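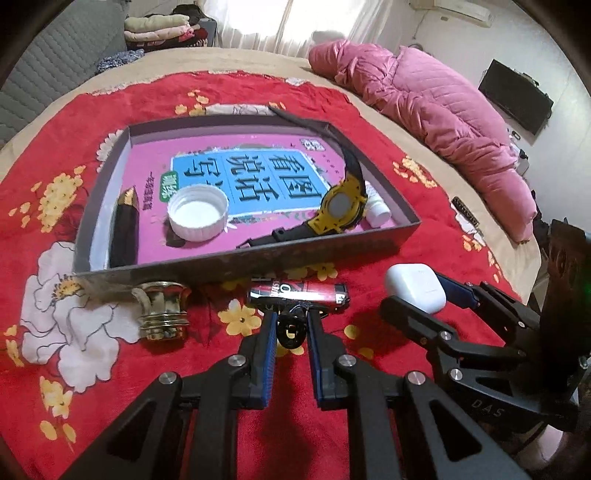 Watch, bottle cap and the pink book, in the tray on the flowered blanket.

September, evening, price feed notebook

Long old session on the Harries feed, and I'm writing it up while the tea is still warm. Tzu-hsuan spotted that our coin prices from Nerkton were lagging the ones from Prandach by 475 milliseconds whenever trading got lively, and bless her, she had already plotted the lot before I'd found my glasses.

We replayed 3000 trades from the busy spell starting at 1630. Oda (the little matching script, still held together with string) paired nearly all of them, but it chokes when two trades carry the same timestamp – Ignacio Figueroa thinks we should sort on the trade number as well, and I'm inclined to agree with him.

Changed the polling gap to 2 seconds on the spare machine only. Please don't touch the main one yet! I'd like to see a proper wobble in the market go through first.

Still to do: ask Nerkton whether their clock is set from the same place as ours, and rerun the plot with the fees taken out.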